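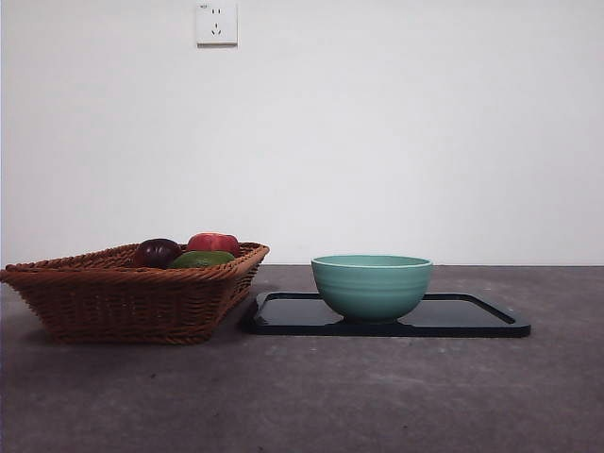

4.2 Comparison of Grippers on the Basket-to-Bowl Transfer

The second set of trials compared two end effectors, the Semwood parallel-jaw gripper and the Tullico three-finger soft gripper, on a task in which produce is taken from a container with raised sides and released into a bowl. Both were mounted on the same Ansari arm and driven by the same controller, with the approach speed and the wrist force limit held constant. The workspace, seen in Figure 3 from the fixed camera, was a flat gray tabletop against a white wall. Three pieces of produce lie in a wicker basket whose sides flare outward, and they touch or overlap one another closely enough that a straight vertical approach leaves little room for a rigid finger. The pale teal bowl stands to the right on a black tray with a glossy surface. From this camera height the inside of the bowl is hidden, and a release could therefore not be confirmed from the fixed view alone. A second camera on the wrist was used for that purpose.

Figure 3. Workspace for the basket-to-bowl transfer, fixed camera view.

Each attempt began with the arm at its home position. The planner received a target item and a grasp pose from the perception module described in Section 3, and the attempt ended when the item was released or when the force limit was reached. An attempt was scored as a success if the item came to rest inside the bowl and the basket had moved no more than 49 mm from its starting position. Attempts in which the item was lifted but dropped outside the bowl were recorded separately as transfer failures. We collected 2136 attempts in total, divided equally between the two grippers. The order of the grippers was changed between sessions so that wear on the finger pads and changes in the room lighting would not favor either one.

The parallel-jaw gripper failed in 682 attempts and the soft gripper in 182. Most failures of the parallel-jaw gripper took place before the lift. One finger met the rim of the basket, the force limit was reached, and the controller withdrew the arm. This was most common for items lying next to the basket wall. The soft gripper could touch the rim without ending the attempt, and its fingers bent enough to continue downward. Its own failures came later in the motion. Smooth, rounded items sometimes turned in the fingers while the arm was moving toward the bowl, and long items were at times held near one end and struck the bowl at release.

The tray affected both grippers in the same way. Reflections on its surface produced gaps in the depth image near the foot of the bowl, and the estimated center of the bowl shifted as a result. Fitting the bowl position to the rim alone removed most of this error. The rim-based estimate was used for all attempts reported in this section; the pilot runs carried out at Golenstead before the change are excluded. Dexter Fitzsimmons reviewed the wrist camera recordings and assigned the failure labels without access to the controller logs.

Cycle time did not follow the same pattern as success rate. The soft gripper required a longer pause after closing, and the parallel-jaw gripper was faster whenever its first approach was clear. The effect of retries on total picking time is considered in Section 4.3.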